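About Clikelska

We're a small team in love with robot hands, and we learned most of what we know from one that wouldn't let go. In March, during a long grip test, our Pritum hand closed on a foam block and ignored every open command for 24 seconds. No one was hurt, but we stopped everything and took the control software apart line by line. The culprit was a stale position reading, and what a great bug it was to chase! Every hand now has its own stop circuit, and we rerun 320 grip cycles after each change.
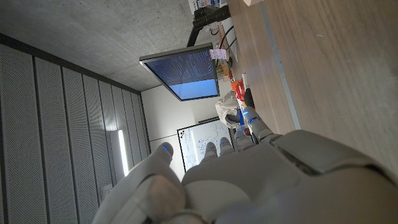
Fiorella Cirillo wrote to us that she'd still want to know what happens if the stop circuit itself fails, and that she hoped we would publish the answer.

Fair point, and we're on it! A second cutoff is in testing now, and the full fault log goes up on our site when we're done, dead ends and all. If you work with hands like ours, come and compare notes (we love a good failure story).
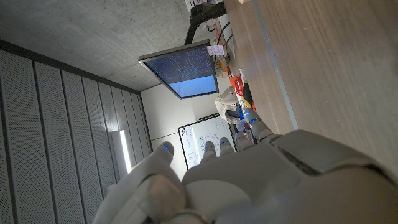

The hand at the workbench, blue fingertip lights on.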